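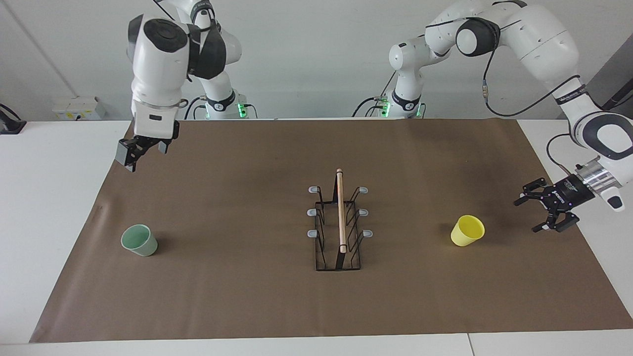 Lalten, April 29, 2018

Progress report to the Sistlow small grants fund, second installment: two-armed dish rack project, Okum shared workshop

You asked for a plain account of where the money went and what the arms can now do, preferably shorter than the January report. I have cut the history of the table.

Where we are

Both arms are up, bolted down and on speaking terms with the same computer. In January only the left one ran, and it ran mostly in circles. The right arm had a bad joint brake, which I replaced over two evenings with a part from Kuhlmann and a certain amount of language. Both bases now show green at power-up, and I have stopped photographing the lights to prove it to people.

The work surface is brown kraft paper over the white tabletop. The application budgeted for a machined fixture plate. The paper costs next to nothing, can be written on, and tells me exactly where a gripper has dug in, so I would like to keep it and move the plate money elsewhere (see below). I still can't cut it straight.

The task is the one in the application. A wire dish rack goes in the middle, a green cup on the left and a yellow cup on the right. Each arm picks up the cup on its own side and hangs it in the rack, upside down, without hitting the other arm. The wooden dowel standing in the rack is for teaching. It gives me something thin and tall to bring both grippers to, so I can check that the two arms agree on where the rack is. For most of the winter they held firm and differing views.

Results so far

I ran 592 attempts between the January report and this one, each logged, counting one cup to one rack position as an attempt. Of those, 584 were finished without my touching the stop button. Please don't read that as 584 cups in the rack. It means 584 attempts in which I wasn't frightened. The arm did what the program told it to do, and the program was often wrong.

The 8 stops break down as follows. In 5 the right gripper came down on the rim of the cup and kept going. In 2 both arms wanted the space above the rack and neither would yield. The last was me leaning on the table.

Actual placing is much better with the yellow cup than with the green one. The left gripper comes in from the side, low, and has a good hold before it lifts. The right one comes down from above, and a short tapered cup is a miserable thing to pinch from above. I wrote the two approaches months apart and it shows. Rewriting the right-hand one to match is the next job, and I would have done it already if I hadn't spent most of March on cables.

About the cables

The application had one line for cable management. It should have had a page. The cable on the left arm has to run past the elbow and along to the wrist with enough slack for the wrist to turn, and any slack at all goes looking for something to catch on. I have tried hook-and-loop ties, a spring, a sleeve meant for a vacuum cleaner, and finally just a longer loop, fixed higher up. The longer loop works. It looks like something left over, but it hasn't snagged since I fitted it.

Money

Spent this period: the brake part, two sets of gripper pads, cable, a second stop button, paper, and our share of the workshop electricity. Receipts are in the envelope, in the order I found them. One is for a replacement dish rack. The first was bent in an attempt that the log calls "firm placement."

Not spent: the fixture plate, and the camera bracket, which I made out of scrap. I am asking for permission to put both amounts toward a proper guard rail along the front of the table. Okum has other members, they walk past with mugs of coffee, and a strip of yellow tape on the floor has so far impressed none of them. If the fund can't move money between lines, I will send the plate money back and build the rail out of whatever is in the rack by the bandsaw.

What went wrong

The schedule, mainly. I promised both cups at once by the end of this period. What I have is one cup and then the other, with a polite pause between them while each arm goes home. Both arms moving together works on paper and at very low speed. At anything faster I lose my nerve before the arms lose theirs.

I also promised written instructions another workshop could follow. There are 6 pages. They are accurate up to the point where you switch it on.

Next period

Rewrite the right-hand approach so the gripper comes in from the side.

Run both arms together at half speed, with the dowel taken out of the rack so there is one less thing to hit.

Finish the instructions and have a member who has never touched the arms try to follow them while I sit on my hands.

Do 20 runs in a row, both cups, with no stops and no moving the rack back in between. That was the target in the application and I still think it is fair, though I remember finding it modest when I wrote it.

The workshop is open for visits on the usual evenings. Please ring first so I can have the arms powered up and parked, and wear closed shoes, which is an Okum rule that applies to funders as well. The full log is on the memory stick in the envelope. The column headed "remarks" was written late at night and should be read with that in mind.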